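To: brurker-users
Date: 25/08/2024
Subject: Re: arms on the returns bench, what happens to the sorters?

> We're a toy library and sensory kit hire outfit, smaller than
> Nollmont, and management has started talking about a Brurker arm for
> the returns bench. Staff are pretty anxious. Did anyone lose shifts?
> And does it cope with mixed trays or do you have to pre-sort? The
> sales bloke from Marchuk was vague on both.

Quick reply between deliveries, sorry for the state of it.

Shifts first. No one at Nollmont lost any. We did lose the casual top-up in December, which used to be good money for a couple of the uni students, and I won't pretend they were happy. Permanent hours same as before. Job's different though. Used to be you stood at the sink end and sorted, wiped, bagged, next tray. Now you load trays, watch, fix, sign off. Less wrist, more standing about. Some of the older hands hate the standing about.

Mixed trays, yes and no. Ours go in as they come back from the hirer, switches and blocks and soft stuff all together. Hard things with a definite shape are the easy part. Anything floppy is where a person gets called over.

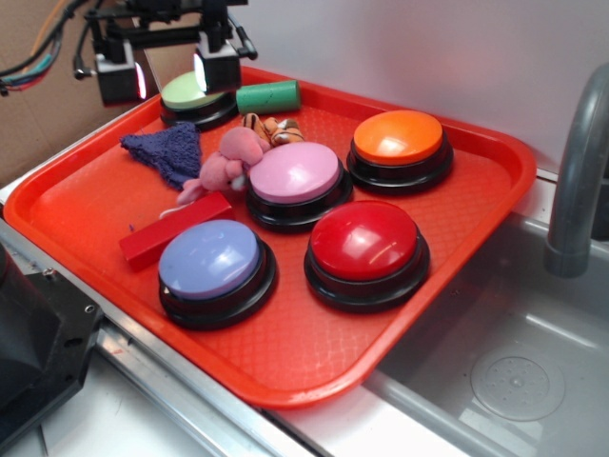 We logged 3,117 picks over the trial and 175 needed a hand from whoever was on the bench. Most of those were cloth or plush. Big buttons hardly ever. Dont let Marchuk quote you a rate from hard items only, ask for the mixed figure, and ask what they count as a miss. They weren't counting double grabs until we complained.

Things I'd push for before you sign:

- Name the bench role in the roster. Ours was "other duties" for almost 16 weeks and no one got the higher rate till the union rep kicked up.
- Stop button training for everybody who walks past, casuals included.
- Keep the final check human. Loose threads, a seam going, a sticky switch, the arm has no opinion on any of it.
- Quota. Ours was set at 100 kits a shift on day one, off a spreadsheet. Rubbish number. People were rushing the checks to keep up with the loading and we had it thrown out.

Also the noise. Not loud, but it's constant and it's right next to you, and two people asked to rotate off after an hour. We do that now. Should of done it from the start.

Diker do the servicing for us, not Marchuk. Decent, slow on parts. They'll let your staff sit in when they come out, and I'd take them up on it, our lot got a lot less nervous once they'd seen the covers off.

Can send the roster wording if it's any use, its only a page. Off list is fine. Truck's here.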